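When I arrive at Boglárka Hegyi's house in Pretham she is on her hands and knees in the back room, looking for a socket. "It's a little one," she says, without getting up, "and it's always the little ones, isn't it? You never lose the big ones." She finds it under the radiator, puts it in her cardigan pocket, and goes off to make us both some tea before I have had a chance to take my coat off.

Boglárka repaired bicycles and sewing machines for 30 years, first at Veres, the shop by the station that many readers will remember, and later on her own account. Since closing her doors in December she has been helping other people put their sheds, cupboards and kitchen drawers in order. I had asked whether she would talk to us about hand tools and how to keep them, and she said yes at once and then talked for most of the afternoon (I didn't mind a bit, and the poppy seed cake was wonderful).

I began by asking what she sees when somebody first opens the shed door to her. "Screwdrivers!" she said. "Screwdrivers everywhere, lying in the bottom of a biscuit tin with their noses all pointing different ways, and you have to stir them about like soup to find the one you want. So the first thing I do is stand them up. A tray with compartments, handles at the top if you can, so you know them by their colours. I don't read the size on a screwdriver, I never have. I know the yellow one and I know the clear one and my hand goes there by itself."

She isn't fussy about where such a tray comes from. Her own was sold for cleaning things, she thinks, and she has had others from Grolon that were perfectly good and one from Vandau that cracked in its first winter. What she likes is a divider in the middle that stands up a bit higher than the rest, and a base wide enough that the whole thing won't tip over when you reach across it with your sleeve.

Hex keys are another matter, and here she put down her fork. "People keep every one that ever came with a wardrobe. I went to a lady's house and she had 15 of them in an envelope, and three were the same! I told her, keep one good set, and keep one with a proper handle for the bolts that don't want to move, something bright, orange or red, so it shows up on the floor. A black one on a dark carpet, well, you'll find it with your foot."

And the shelves? I confessed that I had bought wire shelving for my own garage and had filled it by the same evening. She laughed at me, very kindly. "Everybody does that. Put the shelf up and leave it empty for two weeks. Walk past it. Use your tools on the floor or the table as you always do, and see which ones you pick up. Those go at the height of your hand. The others can go at the top, or to your nephew." She feels the same about baskets on the wall, the long narrow sort, and thinks they are best for things you want to lift out and put straight back. Small sockets she would never put in wire of any kind, for reasons she felt the radiator had already made plain.

I asked finally whether she ever gets tired of other people's muddle. She thought about it while she poured the last of the tea. "No, I like it. Somebody mended something with every one of those. I only want them to be able to find it again." Then she cut me another slice to take home, wrapped it in a paper napkin, and went to see about the socket.

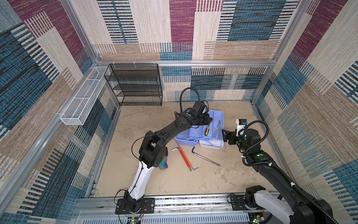
Issue 15, page 3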